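Small drawers for small things

Feb 1, 2018

I wanted to write about my desk for a long time, and today I have finally the courage. In our apartment there was always one corner where the small things go: buttons, stamps, keys without a door. My friend Marcus Wojcik called it "the museum." In July I decided to stop this and look for a little cabinet with drawers.

I read many pages before I chose. What I learned is that the handle matters more than the size. You open such a drawer maybe 20 times in a day, and if the handle is bad you will leave everything on the table again, like before.

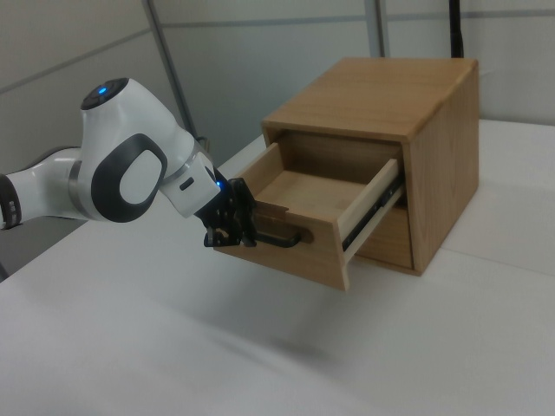
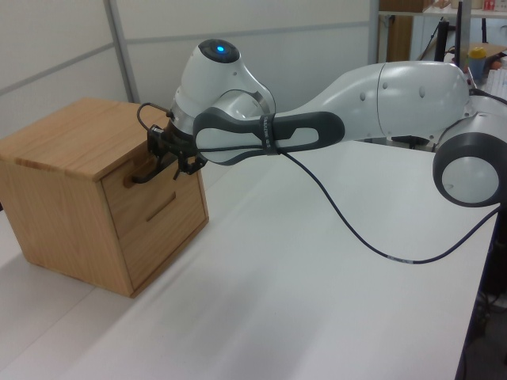
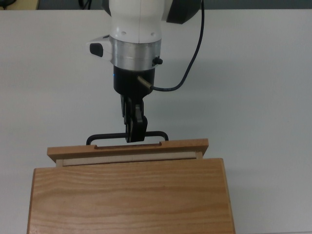

A small wooden cabinet on a white table.

I like very much the wood with visible grain, it makes a white table less cold. On the top I would put nothing. Rafferty Delacroix, my neighbor, says a plant, but I have already lost three plants.

My own rules are simple. The upper drawer is for things I use every day, such as pens and the tape. The lower one is for letters I must still answer (there are five of them now, I am sorry). When a drawer does not close easily, I take out something the same evening.

Next time I will write about the shelf in the hallway, where the situation is worse.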